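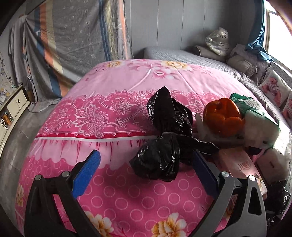

Sorting mixed small items – are we there yet?
Home Automation Board > Manipulation > General

gunnel_haugen
Posted Tuesday 7:42 pm
Question for people who run hardware. The chore is clearing a bed that groceries and packets have been dumped on. Black plastic bags, soft tissue-type packs, one loose capsicum, a long thin box. Everything goes into one of three bins by type. Patterned bed cover, daylight from a window on one side. Linkage-arm jaws with textured pads. Is there anything I could buy or build this year that does it unattended?

tefera_g
Posted Tuesday 8:05 pm
No.

Longer version: the box and the capsicum are fine. Any decent grasp planner will take those. The black bags are the problem. Glossy black film gives you almost no depth return, and what you do get is highlights off the creases. My Dolteck arm closes on air next to the bag, reports a grasp from the pad contact with the blanket, and carries on.

L_Moges
Posted Tuesday 8:31 pm
Disagree on the bags. A knotted bag is one of the easier soft objects if you go for the neck. There's a pinch point and the load hangs below it. We logged 376 bag picks over the winter and 300 held through to the bin. Top-down, wide open, slow close.

tefera_g
Posted Tuesday 8:40 pm
On what surface?

L_Moges
Posted Tuesday 8:44 pm
Grey bench mat.

tefera_g
Posted Tuesday 8:47 pm
Right. Put a quilt under it and run it again. The cover moves with the bag. Half my failures are the jaws picking up a fold of fabric along with the item, and then the arm drags everything else on the bed toward the edge.

yabsira.d
Posted Tuesday 9:20 pm
Segmentation is worse than either of you are making out. Floral print is a nuisance. I had a Vuretti vision module label printed flowers as objects until I raised the height threshold, and then it stopped seeing flat packets. You pick which error you want.

Also 300 of 376 is just under 80 per cent. With a dozen things on the bed you will be fixing something nearly every run. I wouldn't call that unattended.

L_Moges
Posted Tuesday 9:33 pm
Fair on the arithmetic. Those were single attempts with no retry. With one retry most of the misses come back. I don't have that number written down so I won't quote it.

asnakech
Posted Tuesday 10:02 pm
I do parts kitting, not housework, but it's the same argument we had on the floor at Tekleab. Rigid parts in known trays, the machine wins and has for years. Bagged fasteners in a heap, a person is still faster. We ran 1,963 picks on the heap in September and the cell needed a hand often enough that we put the person back on that station and left the cell on trays.

What helped a bit was pad material. Softer pads with some texture gripped the bags at lower force. Smooth ones let the film creep.

gunnel_haugen
Posted Tuesday 10:15 pm
Thanks. Would demonstrations help? I can get 200 or so done by hand on the real bed in a weekend.

yabsira.d
Posted Tuesday 10:26 pm
Yes, if you change the layout every time. Move the items so they touch, put one partly on top of another, turn the cover around. Record morning and afternoon too – direct sun on shiny wrap looks like a different object to most models.

tefera_g
Posted Tuesday 10:38 pm
Agree with that. I'd still take the capsicum and the box as your target and leave the bags until the cover problem is sorted. Has anyone tried the Stutell wrist with force sensing on fabric? The spec sheet only covers hard surfaces.

L_Moges
Posted Tuesday 10:51 pm
Got one on loan. Will run it over a quilt and post the logs.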